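Kitchen Bench › Tips › Order and Tidiness

What a robot study taught me about setting out my kitchen

4 min read

My nephew works with the group at Tradton that runs the Nidix trials, teaching a robot arm to do small jobs in a play kitchen, and over a long cup of tea in March he told me all about their latest result. I went home and rearranged my bench that very evening, so bear with me while I explain (there are proper tips in here, I promise!).

The method is simple enough for me to follow. A person steers the arm through a job, say putting a carrot in a pot, and the recording goes into the pile the computer learns from. They had 3,198 of these recordings by the time they stopped. Then they trained it twice: once on 2,000 recordings where everything began in the same tidy spot, and once on 2,000 where the pot and the vegetables were moved a little before every go. 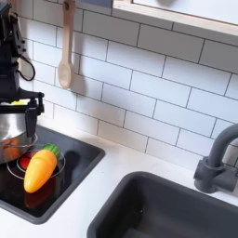 The tidy-spot version was lovely to watch until somebody nudged the pot a hand's width to the left, and then it went off and closed its gripper on nothing. The other one was slower to learn but coped far better with a bit of mess. Lionel Inskip, who leads the work, puts it down to the first version having learned the place and never the pot. Well, that's me reaching for the colander in the wrong cupboard for a month after we moved to Ilport!

So, my favourite changes since then:

Keep a landing spot beside the cooktop, big enough for a dinner plate, and let it stay clear while you cook.

Hang the spoons you use daily on the wall near the stove. Mine hang on two hooks now and the drawer finally closes.

Turn pot handles inward, every time, even when you're only stepping away to rinse a carrot.

If you're teaching a youngster to cook, shift things about a little. Try the other burner, or a different saucepan — they'll grumble, but they learn to look before they reach. My granddaughter is 11 and manages beautifully in anybody's kitchen now.

I'd still keep knives and hot things in one settled place, whatever the colour-coded charts say.

Related
Getting stains out of a wooden spoon
Labelling the pantry without buying a thing
A small sink and a big family: washing up in order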